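Open Day at the Gidcombe Hall: Bench 4, Desktop Disassembly 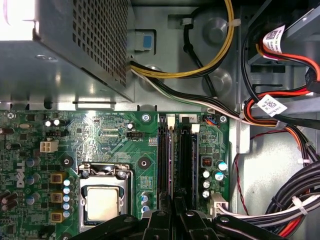
Which computers can the cell handle?
Standard desktop towers with the side panel already removed. Laptops and all-in-ones go to the manual line.

Pauline Treloar ran the bench demonstration on Feb 7, 2019, and answered questions between runs. The notes on this page follow her talk and the handout that went with it. The picture is from Bench 4, where the work is parts recovery from office desktops.

Bench 4, wrist view. The tower is open, with the processor in its socket and two black memory slots to the right of it. The gripper's fingers reach toward the lower ends of the slots. Board marked DELL.

Notes from the talk

The cell is called Skusetti. It was assembled by Ackroyd, who also wrote the motion software, and it has been at Gidcombe since April. The arm carries its own camera at the wrist, so the view moves with the tool. A second camera over the bench is used for coarse positioning only.

Parts come out in a fixed order: memory, drives, power supply, board. Memory is first as the modules are the easiest to resell. The processor stays in its socket until the board reaches the manual line.

Cables remain the slow step. Rigid parts sit where the layout file says they sit. Cable bundles do not, and a loop of wire across a latch is enough to stop a run. The current rule is that the arm retries once, then calls the operator.

The layout library held 394 board types on the day. A board that is not in the library is photographed, logged and set aside – no attempt is made to work on it.

Figures from the handout

Towers processed to date: 2801
Towers passed to the manual line: 732
Benches in the hall: 4

Treloar noted that most of the transfers were made in the first weeks, before the retry rule was changed. The handout does not break them down by cause.

Questions about the layout file format should go to Flurkard, who maintain the library. They did not have a stand in the hall, but printed copies of the format description were left at the front desk – ask there for the long version, as the short one omits the connector tables.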